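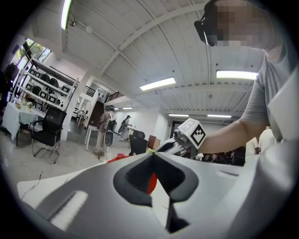
Ravsteader Familienrat

Der Ravsteader Familienrat ist ein Verfahren der Erziehungsberatung, bei dem Eltern und Kinder die Regeln ihres Zusammenlebens in regelmäßigen, moderierten Sitzungen aushandeln und schriftlich festhalten. Es wurde an der Beratungsstelle Ravstead entwickelt und wird heute auch in Stadon und Ponley angeboten. Das Verfahren richtet sich an Familien mit Kindern ab dem Grundschulalter.

Entstehung

Der Familienrat geht auf den Pädagogen Riku Nishimura zurück, der in Ravstead zunächst Elternkurse in herkömmlicher Form leitete. Nach seiner Darstellung wurden die dort besprochenen Hausregeln in vielen Familien nur kurze Zeit eingehalten, wenn die Kinder an ihrer Formulierung nicht beteiligt gewesen waren. Nishimura verlegte daraufhin einen Teil der Kursstunden in gemeinsame Sitzungen. An der ersten Erprobung nahmen 64 Familien teil. Die Beratungsstelle Ponley übernahm das Verfahren in gekürzter Form, Stadon folgte mit einem eigenen Angebot für Alleinerziehende.

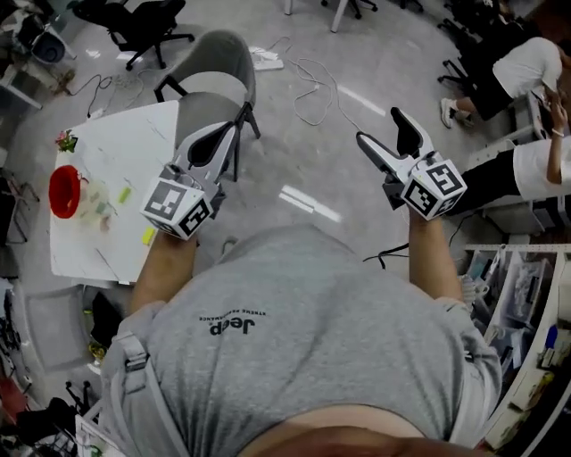
Person mit je einem Handgreifer in beiden Händen, Ansicht von oben; links ein weißer Tisch.

Ablauf

Eine Sitzung dauert 35 Minuten. Sie beginnt mit der Verlesung der bestehenden Vereinbarungen, danach bringt jedes Familienmitglied höchstens ein Anliegen vor. Den Vorsitz führen Eltern und Kinder abwechselnd. Beschlüsse bedürfen der Zustimmung aller Anwesenden; kommt keine Einigung zustande, gilt die bisherige Regel bis zur nächsten Sitzung fort. Fragen der Gesundheit, der Sicherheit und des Schulbesuchs sind von der Abstimmung ausgenommen und bleiben den Sorgeberechtigten vorbehalten.

Die ersten Sitzungen werden von einer Fachkraft begleitet, die nur eingreift, wenn die Gesprächsregeln verletzt werden. Anschließend führt die Familie den Rat selbständig weiter. In Ponley ist dafür der Mittwoch als fester Termin vorgesehen.

Umgang mit Regelverstößen

Strafen im engeren Sinne kennt das Verfahren nicht. Für jede Vereinbarung wird vorab eine Folge festgelegt, die in sachlichem Zusammenhang mit dem Verstoß steht und auch für Erwachsene gilt. Körperliche Strafen, Liebesentzug und öffentliche Bloßstellung sind ausdrücklich ausgeschlossen.
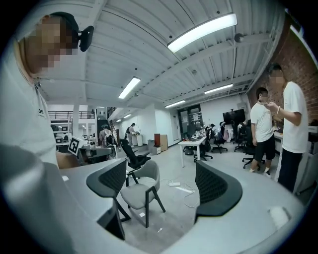

Person in weißem T-Shirt, davor der hellgraue Korpus eines Handgreifers mit schwarzen Fingern.

Rezeption

Eine Befragung der Beratungsstelle Ravstead erfasste 221 Haushalte. Überwiegend positiv bewertet wurde die Klarheit der Absprachen, häufiger bemängelt der zeitliche Aufwand. Die Pädagogische Arbeitsstelle Yagi kritisierte, dass jüngere Geschwister in den Sitzungen seltener zu Wort kämen und das Einstimmigkeitsprinzip bestehende Regeln begünstige. In der überarbeiteten Fassung des Leitfadens erhält daher das jüngste Kind stets zuerst das Wort.

Siehe auch

Erziehungsstil
Elternkurs
Partizipation von Kindern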